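Dastberg opens garment sorting room at Fliren

Dastberg, the clothing reuse company, has opened a sorting and folding room at its Fliren site. The room takes in used clothes from collection points across the district and gets them ready for resale or for passing on to local charities.

The new room covers work that was previously split between two smaller units. Clothes are laid out flat one at a time, checked for holes, stains and missing buttons, then folded and stacked by size. Anything that cannot be sold is set aside for cutting into cleaning cloths.

During a trial in July, staff handled 2804 garments, of which 1000 were long-sleeved tops. Long sleeves take longer to check than other clothes, as the cuffs and underarms wear first and have to be looked at on both sides.

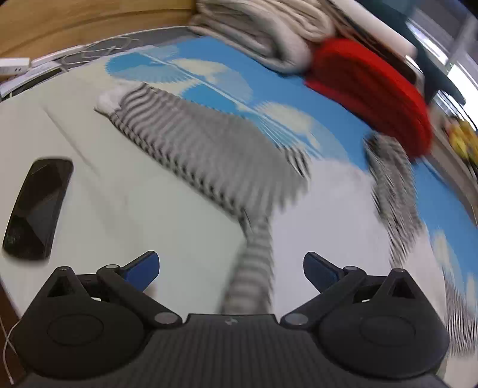 A striped long-sleeved garment laid out at the Fliren site.

"Most of what comes in is perfectly good clothing that someone has stopped wearing," said Randa Semaan, site manager at Fliren. "What it needs is a flat surface, decent light and a person who knows how to fold a sleeve. We have set the room up with that in mind – the rest is practice."

Stock from the room will go to the company's shop at Inthanon, where tops and knitwear are sold by size. The shop will receive a delivery every week, 52 weeks a year.

Wenceslao Maldonado, who runs the Inthanon shop, said the folding standard had been agreed with his team before the trial. "We unpack straight on to the shelf now. Before, we were refolding nearly everything that arrived."

The sorting room will be open to visitors on Saturday from 10am. Clean, dry clothes can be handed in at the side entrance. Shoes, bedding and single socks are not accepted.

Notes to editors
Dastberg collects, sorts and resells used clothing. Sorting labels and storage bags for the Fliren site are supplied by Prudex.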